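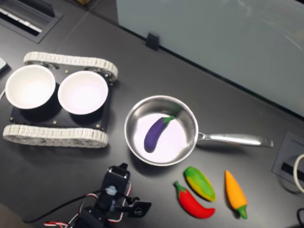
Mornen Opens Tabletop Program to Gather Examples for Robot Learning

Grurnthorpe, August. Mornen has begun gathering demonstrations for Nukunia, its learning system for small robot arms. The first set covers one everyday job: moving toy vegetables between the table, metal cookware and white bowls.

An operator guides the arm through each task while cameras and joint sensors record the motion. Each recording is checked, given a short written instruction such as "put the carrot in the bowl," and added to the training set. Attempts in which an item is dropped are kept and labeled as such.
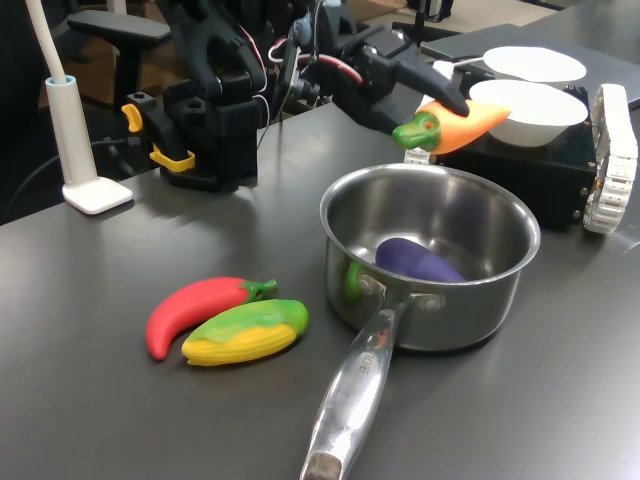
Operators work in 90-minute sessions with a 10-minute break between them. The objects are moved to new spots after every 3 recordings, so that the system does not learn a single fixed layout. Bowls may sit on the table or on top of a tracked base, which changes the height at which the gripper has to let go.

The toys were picked for their shapes. A curved eggplant and a thin chili pepper call for different grips, and polished metal adds reflections that can confuse a vision system. 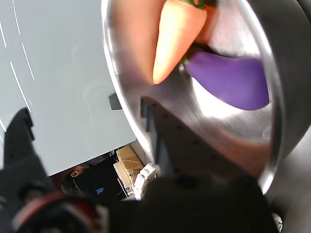 Abeysekara, the data services firm working with Mornen on the program, reviews the labels and returns unclear recordings to the operators. The two companies expect this phase to take about 2 months. Training on the first recordings will start before gathering is complete, and the results will be used to decide which tasks need more examples.

Mornen plans to release part of the set to university labs at no charge. Terms of use and file formats will be posted on the company's website before the release. Labs that want early access can write to the Nukunia team at Mornen's Grurnthorpe office.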